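BREAK ROOM AND DRINKS AREA - SAFETY WALKROUND
Plusberg site, Muldale building. Done 12th March

1. Floor by the sink. OK. Mat curling at one corner, tape it down or bin it.

2. Extinguisher - tag in date, pin in. Somebody has hung an apron on it again. Moved.

3. Exit door. Opens fine. Boxes of paper stacked in the corridor outside, 18 of them, told stores to shift today. FAIL until gone.

4. Surfaces. Dry spills to be wiped up when they happen, not left for the evening clean. Damp cloth, dont brush it onto the floor. Same went in the September report.
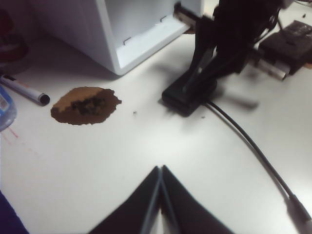
Cloths themselves need changing more often, the one on the tap was gray and smelled. New pack ordered.

5. Fridge. Reading OK. Two tubs with no name or date, thrown out. Door seal has a split low down, reported, job no. 789.

6. Microwave. Clean inside for once. Plate chipped - replace.

7. Sockets and leads. Kettle lead runs too close to the sink. FAIL. Move kettle to the other side. Toaster label missing.

8. Drinking water. Drip tray to be emptied and rinsed daily, taps wiped, sign the sheet. Sheet has gaps. Spare bottles kept out of the sun please. 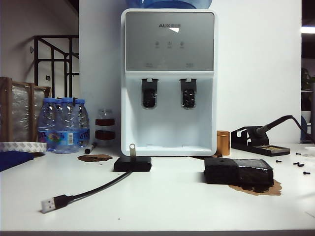 Item 8: dispenser, two taps, drip tray at the base.

9. First aid box. Short on plasters and eyewash. Refil from Zastdale stock.

10. Lights. One tube flickering over the door.

Result: pass with actions. Items 3 and 7 before anyone goes home. Rest by next walkround.

COMMENTS (3)

muldale_nights: Boxes are gone from the corridor. Kettle moved too but now it blocks the bread bin

Annamalai: can we get a second sign off sheet on the wall, the pen always walks off and then we get blamed for the gaps

packing2: fridge seal was reported last year as well. same split, just longer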